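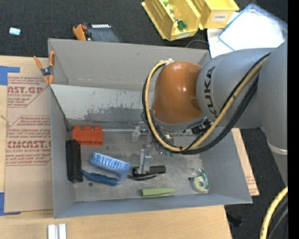 Figure 1. A large grey bin with scratches and a worn patch on the sloping inner panel.

Returnable Containers in Small Shops: What Happens Between Two Uses
Project report, Viktória Pap and Barnabás Fodor
Supervisor: Seija Kettunen
April 2020

1. Introduction

Many small shops in Mernbridge receive their goods in containers which go back to the supplier. The customer almost never sees them. We became interested in this subject when one of us worked in November at the Szűcs greengrocery, where the back yard was full of boxes and bins that belonged to three different suppliers, and every week there was a discussion about who must take which ones.

Our question was simple: how do small shops store, clean and return these containers, and at which moment do they decide that one is too worn to use? We did not study the large supermarkets, where this work is done by a central warehouse.

2. Method

We visited 14 shops and spoke with the owner or with the person who receives the deliveries. In eight of them we were also allowed to look at the delivery books for the previous year. Each conversation followed the same list of questions, but we let people speak longer if they wished. Zsolt Virág, who drives for the wholesaler Mirine, explained to us the supplier's side.

All the visits were made before the shops changed their opening hours in March. We had planned a second round, and this was not possible.

3. Results

3.1 Storage

Space is the largest difficulty. Most shops keep the empty containers outside, under a small roof or with no roof. Containers which fit one inside another are liked very much, and those with straight walls are not. One owner pays for a part of the neighbour's garage only to keep empty bins there until the lorry comes.

3.2 Cleaning

Cleaning is done with a hose and a brush. The suppliers expect that a container comes back "swept clean", but this expression is not explained in any of the agreements we read. Some shops wash everything, others only shake out the leaves and soil. Mr Virág told us that he accepts nearly all of them - it takes too much time to argue at each door.

3.3 Wear

We expected to find a written rule about worn surfaces, and we found none. Shopkeepers judge by touch. A scratched floor is normal for them, a broken corner is a reason to refuse. A patch where the surface layer has gone lies between these two cases, and here the answers were most different. For potatoes and onions it was accepted everywhere. For unpacked salad several people said no, and they line such a bin with paper if they have no other.

3.4 Missing containers

In the eight delivery books together, 896 containers were written as received and not written as returned. We think that a large part of them did go back without a note. The books of the Szűcs shop are the most complete, and there the difference is very small.

4. Discussion

The system works mainly through the good relations between driver and shop. This makes it cheap, but also weak when a driver is changed. Jenő Erdős, who read our first draft, remarked that a deposit could solve the problem of missing containers. The owners we asked about it were against, as they would need to leave money with each supplier.

We would suggest a one-page agreement that says what "swept clean" means and shows with photographs which damage is accepted. In Skustutton, a town of about 2000 people, the shops already use a common sheet of this kind. We could not visit them, so we don't know how well it is followed.

Contact: Viktória Pap, Barnabás Fodor | © The authors | Back to top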